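Zositz Cold-Milled Flaxseed, 364 g pouch
Brand: Zositz
Milled by Pestlow

Flax has been the coming thing in healthy eating for as long as anyone at Pestlow can remember. It has still not arrived, and we continue to mill it twice a week in case.
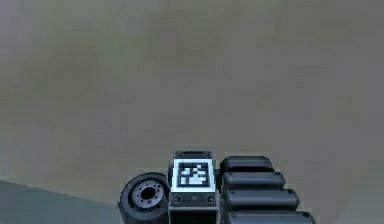
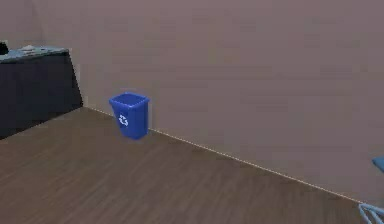
Top: grey-beige surface and robot arm. Bottom: blue recycling bin on a wood-grain floor.

What it is
Brown flaxseed, milled without heat, put in a pouch. There are no other ingredients, though we were once offered a very good price on cinnamon.

What it tastes like
Nutty, if you are feeling generous. Boonsong Kaewsai, who runs our mill, says toast. His children say cardboard, and they have it in their porridge most mornings, so make of that what you will.

How to use it
Stir a spoonful into porridge, yoghurt or soup. It thickens as it sits, so eat promptly or own a strong spoon. For baking, mix one tablespoon with three of water and leave it for ten minutes, and you have something that will stand in for an egg in muffins. It will not stand in for an egg in an omelette. We have had letters.

Flax is high in fibre. Start small and drink plenty of water. If you take regular medicine, ask your pharmacist first.

Nutrition, per 100 g
Energy 2,052 kJ
For everything else see the back of the pouch, where there is more room.

Storage
Fridge, once opened. Use within 2 months. If it smells of paint, you have had it too long.

Also in the range
Solta whole golden flaxseed
Wiriya toasted sesame and flax sprinkle (the one people finish)

Delivery
Sent out within 2 working days. Orders placed after 3 pm go in with the next day's.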